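Buscar en el sitio... Buscar Menú Cerrar

Tecnología | Robótica | Formación

Hondham abre a los alumnos su simulador para enseñar tareas a un brazo robot a distancia

HONDHAM - Los alumnos del taller de automatización de Mirnircombe ya pueden manejar desde el aula un brazo robótico simulado y enseñarle a ordenar objetos pequeños. Mando en la mano, pantalla delante y nada de programar. El robot aprende de lo que hace la persona.
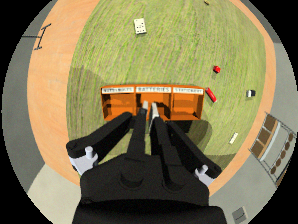
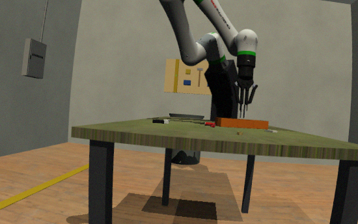
Dos vistas del entorno simulado, con la pinza negra y los objetos de la práctica.

El sistema se llama McKinnon y lo ha montado el propio centro con ayuda de la empresa Grorkedville. Cada alumno mueve la pinza a distancia, la baja, la cierra y la lleva donde toca. Todo queda grabado: posición del brazo, apertura de la pinza, las imágenes de la simulación. A eso lo llaman una demostración.

Para el primer ejercicio hacen falta 300 demostraciones. Hasta el sábado por la mañana llevaban 96 dadas por buenas y otras 51 descartadas, casi todas por soltar la pieza antes de tiempo o por dar demasiados rodeos. Las malas no se borran - se guardan aparte para enseñar a los nuevos lo que no conviene hacer.

"Lo que más cuesta es la profundidad", explican desde el taller. "En la pantalla parece que ya estás encima y te falta un buen trozo". Por eso se trabaja con mas de una vista a la vez y el alumno va saltando de una a otra. Los primeros días todo el mundo va a tirones. Luego se coge el ritmo.

El entrenamiento del modelo se hace de noche, con los ordenadores del aula libres. Por la mañana se prueba lo aprendido en la misma simulación, cambiando los objetos de sitio. Si falla siempre en el mismo punto, se graban más demostraciones de ese punto y vuelta a empezar.

Los turnos son de tres alumnos: uno maneja, otro vigila la grabación y el tercero apunta los fallos. Cambian cada media hora. Grorkedville pone las licencias y un técnico que se conecta por las tardes, el centro pone los equipos. No se a dado a conocer el coste del acuerdo.

Queda por ver qué pasa con un brazo de verdad. El taller de Mirnircombe no tiene ninguno y la intención es pedir horas en las instalaciones de Hondham a partir de agosto, primero con movimientos lentos y con un instructor junto al botón de parada. De momento no hay fecha cerrada.

Las plazas para el próximo grupo se piden en la secretaría del taller, en horario de tarde. No hace falta saber programar. Si hay más solicitudes que sitios, habrá sorteo.

Etiquetas: simulación, brazo robótico, control remoto, aprendizaje por demostración

Contacto | Aviso legal | © Todos los derechos reservados | Volver arriba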